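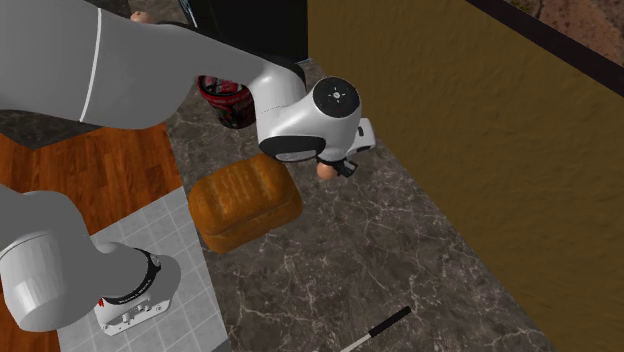
The graininess in the lotion bars comes from the shea butter, as far as I can tell, and the beeswax plays no part in it. I repeated the 1000 g batch with Cevavier shea, lot 2457, and split it after melting. One half cooled slowly in the molds at room temperature. The other went into the freezer as soon as it was poured. The slow half had grains by the next morning and the fast half did not. Pour on a surface you can read spills against. Pale wax drips show up well on a dark countertop, but a marble pattern like the one in the top picture has light veining that can pass for a thin smear, so I put down plain brown paper first. Wipe the Biron scale between pours as well, or the residue ends up in the next reading.

On 22 Oct 2024 a list member wrote:
> My bars are smooth when I unmold them and gritty
> two weeks later. I use 600 g of shea and soft oils
> to 400 g of wax. Would more wax fix it? Also, does
> the Garg refined shea behave any differently from
> the Vonton unrefined?

More wax will make the bar harder and give it more drag on the skin. It will not remove the grains. Your wax is already high for a bar meant for hands. I would take it down before adding any.
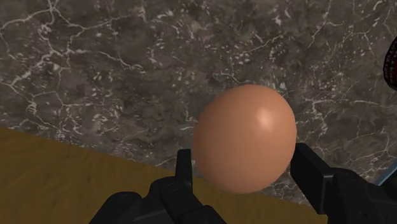

If the bars turn gritty in storage, check the temperature where they are kept. Shea that softens in the day and sets again at night will form grains even if the first cooling was done well. My August bars all failed this way in a closet on the south wall. The same recipe kept in the basement is still smooth.

As for the two butters, I have used both and got grains from both. The refined one has less smell and a paler color. If you want to test them, swap 10 percent of the shea for mango butter in one set of molds and leave the other set alone. Label the molds before you pour. Gritty bars can be melted and poured again, but add the fragrance fresh, at the end.

Lists > Bath and Body Makers > Solid Bars > Re: grainy shea after two weeks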